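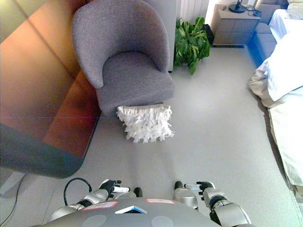 *Gray armchair with the white shaggy cushion, brown leather sofa to the left.*

Checked 2019-05-06, for the spring round of the Dalel grief workbook circle

I redo this list before every new round, and every time I think I can skim it, and every time I find something I'd let slide. It covers the group side of things (privacy, contacts, what we read and when, how people get out of a conversation they don't want to be in). The Bergmann building does its own fire and exit inspection and I just sign that I've read it. I have read it!

Marks are the same as before: **OK**, **Fix**, or **Ask**. My comments are underneath, so please scribble under them.

## 1. Before anyone signs up

- [x] **OK** Sign-up page says this is peer support and we are not therapists.
 - Still at the top, still in plain words. I took out the line about "a journey of renewal" because I wrote it and I can't stand it anymore.
- [x] **OK** Crisis line numbers are on the sign-up page and on the inside cover of the workbook.
 - Dialed both. One has a new menu at the start, so I added which option to press.
- [ ] **Fix** Tedix form asks for an emergency contact.
 - It asks, but you can leave it blank and the form goes through anyway. Six people did that last round, me included, which is a little embarrassing. I'd like the box to be required, with "I'd rather tell you in person" as one of the answers.
- [x] **OK** Nobody is asked to name who they lost, or how, in order to get a seat.

## 2. The workbook

The new printing is 68 pages. I went through all of it with a pencil and a pot of tea, and I'm happier with it than I was with the old one.

- [x] **OK** Each chapter has a note at the front saying what's coming.
- [ ] **Fix** Chapter 4, the hospital chapter.
 - The note is there but it's too mild. It says "some medical detail" and then on the second page we are right at the bedside. I read it out loud to Fotini Drakos and stopped halfway down. New wording: "This chapter describes a death in a hospital, closely. You can skip it and lose nothing you need later."
- [x] **OK** Every exercise can be skipped.
 - The phrase "do not move on until" is gone from the whole book. I searched for it twice.
- [ ] **Ask** The letter-writing exercise says to allow 20 minutes.
 - For some people that's plenty. For me it was a whole evening and a long walk. Do we want a time on it at all when it's done in the group? I lean toward leaving the time and adding "or stop whenever you like," but I could be talked out of it.
- [x] **OK** Large print copies ordered.

## 3. Privacy

- [x] **OK** What's said in the circle stays there, and the exceptions are spelled out.
 - I say the exceptions out loud at the first meeting. If I think someone is in danger I will get help, and I'd much sooner people knew that going in.
- [ ] **Fix** Shared notes in Cliltex.
 - Oh dear. The folder from last August was still open to anyone with the link. There was nothing in it but reading schedules and a soup recipe, but that's luck! Closed now. I'm marking it Fix and leaving it that way until somebody other than me has tried the old link and been turned away.
- [x] **OK** Name cards are first name or any name you like.
- [ ] **Fix** Attendance sheet.
 - Our sheet has a column headed "loss." I have no idea how long it's been there. Out it goes, and the old sheets get shredded.

## 4. During the meeting

- [x] **OK** Anyone can pass, and passing doesn't get a follow-up question.
- [x] **OK** 2 facilitators at every meeting, so one can step out with someone.
 - If one of us is sick we cancel. I know that's hard on people who've waited all week for it. I've tried running it alone and I won't again.
- [ ] **Ask** Stepping-out signal.
 - We've been using a hand flat on the table. It works fine if you're looking at the person, but when I'm reading aloud I'm looking at the page. Could the facilitator who isn't reading be the one who watches for it?
- [x] **OK** No advice unless it's asked for.
- [ ] **Fix** Closing round.
 - We've been running late and cutting it short, and then people go out to their cars straight from the hardest part of the chapter. The closing round should start on time even if we're mid-chapter. I'll set a soft alarm on my phone (the harp one, sorry everybody).
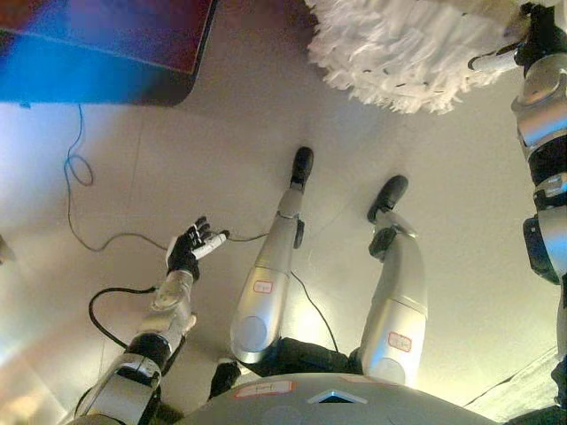
Tanveer Dogar: I'm fine with the alarm, but the closing round goes long because we ask a big question at the end of a big night. Ask something small. "What are you eating later" did more for me than "what will you carry with you." And yes to the other facilitator watching for the signal, I'll take that one.

I'm stealing the supper question, thank you. Moving that item to **OK** once we've tried it for a couple of meetings.

## 5. Afterward

- [x] **OK** Check-in message goes out the next day to anyone who stepped out.
 - Short, no questions that need a long answer.
- [ ] **Fix** Facilitator debrief.
 - We say we do it. What we do is stack chairs and talk about parking. Fotini and I have agreed to a phone call the morning after, and I've put it on both our calendars.
- [ ] **Ask** What happens when someone stops coming?
 - One message, then we leave them be? Two? I've gone back and forth on this since the winter. I got one note when I dropped out of my own first group years ago and it meant a lot, and a second would have made me feel chased.
- [x] **OK** Printing and tea money.
 - There's $900 in the pot, enough for the reprint of chapter 4 with the new note in it.

## Still open

- Tedix contact box: me
- Old Cliltex link, to be tried by someone else: Tanveer
- Chapter 4 note to the printer: Fotini
- Attendance sheets, shredding: me, tonight
- Time on the letter exercise: everybody, write your vote next to the item in section 2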